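Shopping season at the bench

Well, it's budget time again, and for once I have something nicer to write about than the parking lot. I've spent most of the past few weeks with a spreadsheet open in one window and supplier quotes in the other, trying to work out what the manipulation bench needs for next year. Several of you have stopped me in the hallway to ask whether we're getting a third pair of arms (hello, Gridthorpe team!), so let me put it all in one place.

The short version is no, we're not, or at least not before June. I know! I wanted them too. But when I sat down and looked at what slowed us up over the winter, the arms hardly came into it. We lost days to gripper fingers, to connectors, and to waiting on cables that were a few inches too short. We were down a full week over one wrist cable that Stendberg had on back order, and the part itself costs less than lunch for four.

So the plan is to spend on the dull stuff first. The tableware work is where most of our bench hours go, and it's also hard on parts. A thin plastic rim wants a good firm pinch, and every pinch puts a bit of wear on the fingertips. Multiply that by a day of bowls and plates and you'll see why I've gone from ordering fingers one set at a time to ordering them by the box.

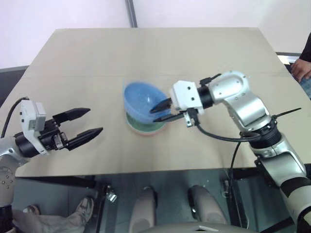
What I'm asking for

First on the list is gripper fingers, 13 sets of them. Paquette will sell them to us at $50 a set if we take them all together, and they'll hold that price through June. I did ask for a better one. They were very polite about it.

Next comes cable management. Right now we lean on zip ties, and I've got nothing against a zip tie, but I'd like proper clips and sleeves on both arms so that swapping a wrist doesn't mean snipping everything off and starting over. I've put down $100 for that and I think we'll come in under.

The big one is a spare wrist actuator. Buseva quoted nearly $445 with shipping, which made me wince a little – then I remembered that week in the winter and stopped wincing. It would live on the shelf, already tested, ready to bolt on.

I've also left a small line for dishes. We want more shapes and more finishes, especially see-through ones, and I'd much sooner buy them from a thrift store than a catalog. If you're clearing out your kitchen cupboards, come find me before you drive to the donation center!

Sylvie Hawthorne has the full sheet and is collecting comments on it. If your project needs bench time this fall, please tell her which gripper you'll be using, and whether you can live with the standard fingers. That last question matters more than you'd think, as the long ones are a separate order and take ages.

Recent items
Bench booking: new sign-up sheet
Where the spare parts live now
Gridthorpe demo day notes
Old monitors free to a good home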